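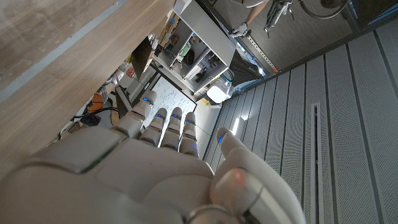

A white robotic hand with blue indicator lights near its fingertips, in a lab.

The governing Civic Union in the coastal province of Bruvberg has confirmed that provincial chairman Iñaki Moya will seek a further term, ending months of speculation over the leadership of the party.

Mr. Moya, who has held the post since the province was granted its own assembly, announced his decision in May before delegates gathered in the town of Ruda. The party said 1,662 members were entitled to vote at the meeting, which also approved changes to the rules for selecting candidates.

Under the new rules, any member who wishes to challenge a sitting chairman must collect 200 signatures, up from 40. At least half must come from outside the member's home district.

Zbigniew Kubiak, leader of the opposition Reform List, criticized the change and called on the provincial election office to review it. "A party that writes its rules to protect one man will govern in the same way," he said in a written statement.

The Civic Union rejected the criticism. Its statement said the signature requirement had been discussed in every district branch and that the vote in Ruda was held by secret ballot.

Opposition supporters held a march in Flomar on the evening of the announcement. Police put attendance at roughly 3,780 and reported no arrests. A second march is planned in Onu, where the Reform List controls the town council.

The election office said it had received a written complaint and would reply before the candidate lists are opened.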